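Can a robot do the housework yet? My tips for those of us still holding the sponge

Home > Tips > Cleaning and laundry

I get asked this one more than I get asked about limescale. Is it worth scrubbing the oven this year, or shall I hang on until a machine comes along and does it? So I've spent a good part of October reading up, pestering people who work with these things, and timing my own chores with the kitchen clock, and I've come back with a few opinions and (I hope) some tips you can use tonight.

Floors first, as they're the easy bit. A robot vacuum is a proper help and I wouldn't give mine back. Ours is a plain Gesard with no app and no voice, and it goes out at two in the afternoon when the house is quiet. It will not do stairs, it won't do the corners behind the loo, and it ate a bootlace in its first week. What you get out of it depends on what you've left lying about, so before you press the button:

Lift the cables. A bulldog clip on the back of the table leg holds a lamp flex off the floor very nicely.

Flip the rug tassels under and hold them down with double-sided carpet tape. Mine have stayed put all summer.

Put the dining chairs up, seat down on the table, like a school hall at home time. Two minutes, and it makes more difference than any fancy setting.

Cut the hair off the brush roller every couple of weeks. A seam ripper from the sewing box slides along the bristles far better than scissors do.

Now, laundry. This is where everybody wants help and where the machines are still scratching their heads. Washing and drying got sorted decades ago, bless them. It's the bit between the dryer and the drawer! A towel is easy enough to fold if it's lying flat, but it never is lying flat, it's in a heap with one leg of somebody's tights through it. You and I find the corner by feel while we're watching the telly. A machine has to look for that corner, work out which layer it belongs to, pinch only that layer and not lose it on the way up. Then there are fitted sheets, and I can't do those either.

So a lot of it comes down to hands. I'd always pictured a sort of metal claw, the kind that drops the teddy at the fair, but plenty of the newer ones have fingers with joints in them and a thumb off to the side, much as ours is.

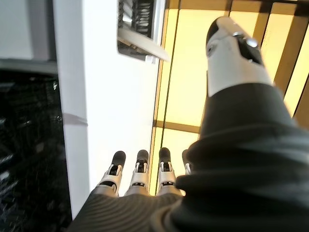
Yu-ting Lui reckons I'm being far too generous about fingers. She wrote in to say that a good thumb and one finger would get through most of the jobs in her kitchen, that the trouble is knowing how hard to squeeze, and that she'll believe in a household robot when it can take a ripe tomato out of a bag and then get a stuck lid off a jar with the same hand.

The tomato and the jar is a very good test, and I've been trying it on myself ever since. Have a go while you're making tea. I changed my grip over and over just getting a tin of beans open, and I hadn't given it a thought in all my years of opening beans. (Stuck lids, while we're here: a wide rubber band round the rim, then turn. If that fails, run the lid under the hot tap for 30 seconds and dry it well before you try again.)

Washing up is somewhere in the middle, I'd say. Plates are all much the same shape and stand in a rack, which suits a machine. Then you get to the cheese grater, the blender jug and the pan with the porridge welded to it. Soak that one with a spoonful of bicarb and leave it overnight, robot or no robot.

Bince I'd better stop guessing, I asked Bence Pintér, who looks after the packing benches at Overgaard, how it goes on a shop floor. Rather better than at home, he told me, so long as the part turns up in the same place, the same way round, 4000 times running. They have an arm there that stacks boxes all day without a grumble. The job they still give to people is untangling the straps out of a bin, and wiping down at the end of the shift is done with a cloth and an elbow.

His tip is one I've pinched for the house, and it has nothing to do with buying anything. Give each thing one place and one way of facing. They painted outlines on the bench for the tools, so I lined our cutlery drawer with paper and drew round the peelers and the tin opener in felt pen. My husband laughed, and then he put the tin opener back.

As for money, I'd keep it in your purse for now, unless it's floors you want done. For 50 pounds you can get a decent folding board, a good squeegee for the shower and enough microfibre cloths to last you ages, and you'll feel the benefit by the weekend. Wash the cloths without softener, mind - it clogs them and they just push the water about.

Next time I'm doing grout, by popular request. If you've got a chore you'd hand over to a machine tomorrow, pop it in the comments and tell me why. Mine is still the duvet cover.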